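Conservación del equipo fotográfico en el hogar: limpieza, almacenamiento y control de la humedad

Área de divulgación técnica, Carretero
Revisado por Eusebio Benítez

Las ópticas y los accesorios fotográficos requieren un mantenimiento sencillo, pero constante. La mayor parte de los daños que recibe nuestro servicio técnico tiene su origen en el polvo, la humedad y los productos de limpieza inadecuados. Las recomendaciones siguientes se dirigen al usuario doméstico y no sustituyen la revisión profesional del equipo.

Preparación del lugar de trabajo

Trabaje sobre una mesa despejada y bien iluminada, lejos de ventanas abiertas y de aparatos de ventilación. Extienda un paño de algodón sin pelusa antes de apoyar cualquier objetivo. Lávese y séquese las manos. Las tapas, los filtros y los tornillos de las zapatas deben depositarse en un recipiente de bordes altos.

Limpieza de las lentes

Retire primero el polvo suelto con una pera de aire, manteniendo el objetivo inclinado hacia abajo. No sople con la boca ni utilice aire comprimido en aerosol, cuyo propelente puede dejar residuos. Si persisten partículas, emplee un pincel de pelo suave reservado para este uso.

Solo después se aplicará líquido limpiador. Bastan 4 gotas sobre un paño de microfibra; nunca se vierte el producto directamente sobre el cristal. El movimiento será circular, del centro hacia el exterior y sin presión. El limpiador Flenico puede utilizarse en lentes con tratamiento antirreflectante, siempre que se respete lo indicado en el envase. Quedan excluidos los limpiacristales domésticos, el alcohol de farmacia y los pañuelos de papel.

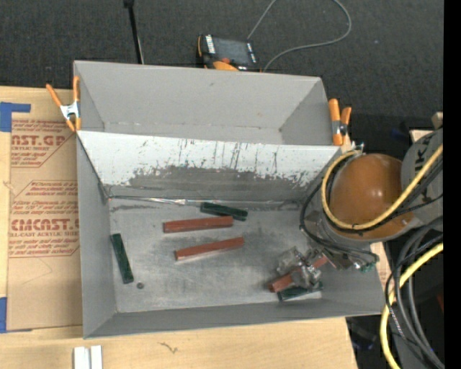

Cuerpo de la cámara y contactos

Apague la cámara y extraiga la batería antes de comenzar. El exterior se limpia con un paño apenas humedecido en agua. Los contactos metálicos de la montura se repasan con un bastoncillo seco, sin rascar. La limpieza del sensor debe encomendarse a un taller autorizado si el usuario carece de experiencia, pues una ralladura en el filtro frontal obliga a sustituir la pieza completa.

Almacenamiento

Guarde el equipo en un armario interior, apartado de cocinas, baños y radiadores. La caja estanca Gratetwood admite bolsas de gel de sílice de 15 gramos, que deben renovarse o regenerarse cuando el indicador cambie de color. Los estuches de cuero no son apropiados para periodos largos: retienen humedad y favorecen la aparición de hongos.

Las baterías se conservan fuera de la cámara y a media carga. Conviene revisarlas en febrero, mes en que muchos equipos permanecen sin uso, y recargarlas si el nivel ha descendido.

Trípodes y correas

Tras su empleo en la playa, las patas del trípode se aclaran con agua dulce y se dejan secar extendidas. Las roscas admiten una capa fina de grasa Vendine. Las zapatas y tornillos con holgura se reemplazan. Para eliminar óxido superficial de un tornillo puede emplearse lija de grano 400, trabajando siempre lejos de las ópticas.

Las correas se lavan a mano con jabón neutro y se secan a la sombra. Compruebe las costuras antes de volver a colgar la cámara.

Última actualización: 10 de julio de 2025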